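News > Lab Notes > Hardware

Gripper trials on the tabletop bench

Thursday, June 15, 2023

The manipulation group has spent the spring comparing two grippers for tabletop work, and the first round is finished. One is the parallel gripper from Tradel that we have used since the bench was built. The other is the Natilari, which has softer pads and closes more slowly. Shengli Yuan set up the trials and Shuzhen Meng wrote the controller settings for both.

Each gripper ran the same list of pick-and-place tasks with toy food and ordinary kitchen things. The objects were chosen to differ in weight, shape and surface. A ketchup bottle on its side is a good test for any gripper, as it rolls if one finger touches before the other. Mugs and cups are graspable by the rim or the handle, and we scored the two separately.
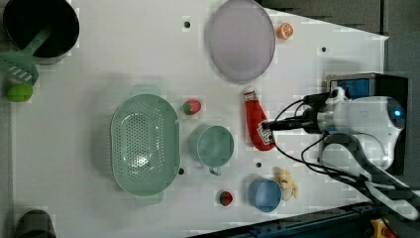
The Tradel did better on the bottle and on anything with straight sides. It closes fast and holds firmly, and the operators already knew how it behaves. It had more trouble with the strawberries. They are small and taper at one end, and a firm squeeze tends to push them out toward the fingertips. Lowering the force helped, but then heavier objects slipped.

The Natilari was the other way around. It held the strawberries and the orange slice well at a single force setting, and Encarnación Palacios found that she needed fewer corrections per attempt when driving it by hand. It was slow on flat objects. The plate took the longest of anything on the list, and on 5 attempts the controller timed out before the fingers had closed.

We logged more than 3,000 grasps in total. Layouts were changed after every 50, so that neither gripper got used to one arrangement of the table.

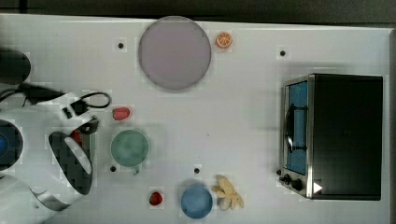

Do the arms have to be recalibrated after a gripper change?

The tool offset has to be entered again and checked against the table, and the overhead camera needs a short hand-eye calibration. Allow 44 minutes for both. The arm's own joint calibration stays as it was.

The next round will use the Natilari with a new set of pads from Premby, which are thinner at the tip. Rongrong Zou is also rewriting the timeout so that it depends on finger speed. Anyone who wants bench time before then should write to Xuelian Cheng and say which gripper they need mounted. Please put the spare fingers back in the labeled drawer when you finish.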